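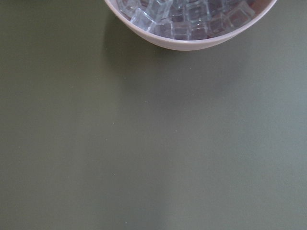

Section 5. Working Alongside the Two-Arm Table Station

5.1 Who should read this section

This section is for serving and pantry staff at Waltmont whose duties now include the Piltiteck table station. It covers start of shift, laying out the table, sharing the table with the arms, and clearing a stop. Cleaning and wrist camera care are covered in Section 6. Staff who only pick up finished trays need to read 5.2 and 5.6.

5.2 What changes in your job

Before the station was installed, one person on each shift moved bowls, bread, fruit and bottles between the prep table and the service trays. The arms now do most of that moving. The person assigned to the table is called the table attendant.

The table attendant lays out items, starts each task from the panel, watches the first run, and decides whether the result is fit to leave the table. The station does not judge freshness, seasoning or appearance. Those decisions stay with staff, as before.

Job grades and shift lengths are not affected by the assignment. Time spent on station training counts as paid working time and is to be entered under code 366. Questions about the assignment go to Zainab Nwosu, pantry operations, and not to the Piltiteck service line.

5.3 Start of shift

1. Check that both arms are parked and that the panel light is steady white.

2. Walk around the table once. Look at the cables where they leave each wrist. A cable that is pinched or caught under a gripper must be reported before the station is used.

3. Wipe the tabletop and let it dry. Crumbs and small specks may be read by the wrist camera as the edge of an item.

4. Sign in at the panel with your own badge. Do not work under the previous attendant's sign-in, even for a short task.

5. Select Self-Check. The arms move slowly through their full reach for 60 seconds. Stand behind the floor line until the panel shows Ready.

NOTE: If Self-Check stops partway, run it one more time. A second stop is a service matter. Write the code in the station log and return to hand service.

5.4 Laying out the table

1. Open the task sheet in the Aliyu binder or on the panel. Each sheet lists the items for that task and the zone for each item.

2. Place the receiving bowl first, within reach of both arms. The rim must be clear on the left and on the right so that either gripper can approach it.

3. Place the cutting board behind the bowl. A small overlap between the bowl and the end of the board is acceptable if the bowl sits level. Press lightly on the rim; if the bowl rocks, move it.

4. Group whole fruit to the left of the board. Cut fruit goes on the board with the cut face up.

5. Place trays flat, in the front half of the table. Printed trays may be used. The station has been taught the Waltmont trays and does not confuse their drawings or lettering with objects.

6. Fold towels before setting them down and keep them at the front edge. A loose towel corner can be picked up together with a dish.

7. Place the bottle rack at the front right, only when the task sheet calls for it. Bottles lie flat in the rack with the necks pointing to the right.

CAUTION: Do not fill a bowl above its rim. Clear pieces, including the imitation ice used for display bowls, are the hardest items for the station to tell apart. When a display bowl is heaped, the camera may see several cubes as one. Keep the heap low and choose Clear Items on the panel before starting.

CAUTION: Imitation ice is for display only. Store it away from the ice bin, and never use it in a bowl that will be served as food.

5.5 Running a task with both arms

1. Press Preview. The panel shows the order in which the arms will move. Read it through.

2. Step behind the floor line and press Start.

3. Watch the whole first run of every task, including tasks you have run on earlier shifts. After an accepted first run you may turn to other work within sight of the table.

4. When the arms park, inspect the result and press Accept or Redo.

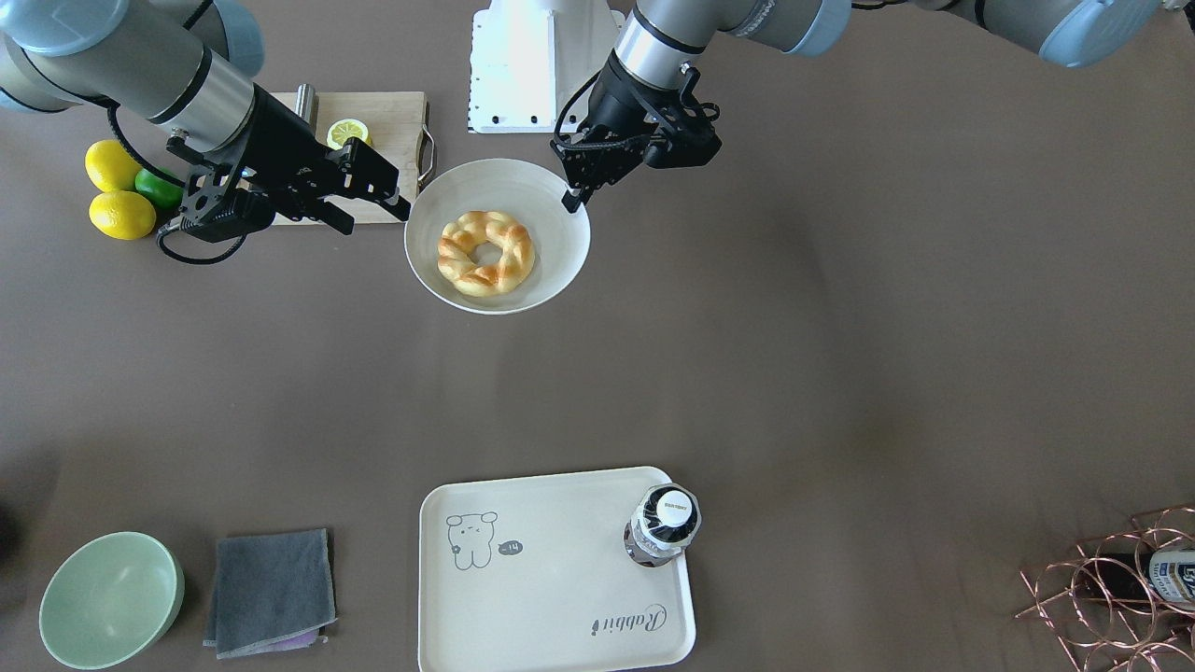

Bowl tasks use both arms near the rim at the same time. One gripper steadies the bowl while the other handles the contents or takes the opposite side. During this step the fingers of the two grippers come close together — this is normal spacing and does not call for a stop. Keep your hands out of the area until both arms have parked, even if one of them appears to be waiting.

Soft bread needs a lighter grip than fruit or ceramic. Braided rings and other loaves with a hole are listed on the panel under Bread, Ring. If you select Bread, Plain for a ring, the gripper may close across the opening and tear the loaf. Bread marked by the gripper is not to be served; set it aside and enter it in the log as station loss. Station loss is not charged to the attendant.

NOTE: The right and left arms are named from the station's side of the table. From the attendant's side, facing the pedestal, the right arm is on your left. Use the station's names when you speak to service staff or write in the log.

5.6 Reaching into the table area

Any member of staff may stop the station at any time, for any reason, and will not be asked to justify it. Press the red button on either side of the table. The arms hold their position and the grippers stay closed on whatever they are holding.

WARNING: Never pull an item out of a closed gripper. Select Release on the panel, with one hand supporting the item from below.

WARNING: Do not lean across the table to pass a dish to a coworker while the panel light is blue. Walk around.

To restart after a stop:

1. Remove anything that has tipped or spilled.

2. Return the remaining items to the zones on the task sheet.

3. Check that all persons are behind the floor line, and say "clear" aloud.

4. Press Resume. If an item was moved by hand, press Preview first.

5.7 Returning to hand service

The attendant may take the station out of use when the dining room is busier than planned, when a guest request does not match any task sheet, or when the station has stopped twice on the same item. Press Park, then Hold, and turn the table sign to Hand Service. Supervisor approval is not needed. Enter the time in the log.

In the first months at our Garklow location, attendants placed the station on Hold 142 times. Most entries concerned clear glassware and bottles lying on their side, and the task sheets were revised in June on the basis of those notes. Please keep making entries, including for small matters such as a tray set down slightly crooked. The log is read by pantry operations and is not used in performance reviews.

5.8 End of shift

1. Press Park and wait for steady white.

2. Clear all food from the table. Return imitation ice to its marked container.

3. Tell the next attendant about any task placed on Hold, and show the log entry.

4. Sign out with your badge.

If no attendant is coming on after you, switch the station to Night at the panel and leave the table sign on Hand Service.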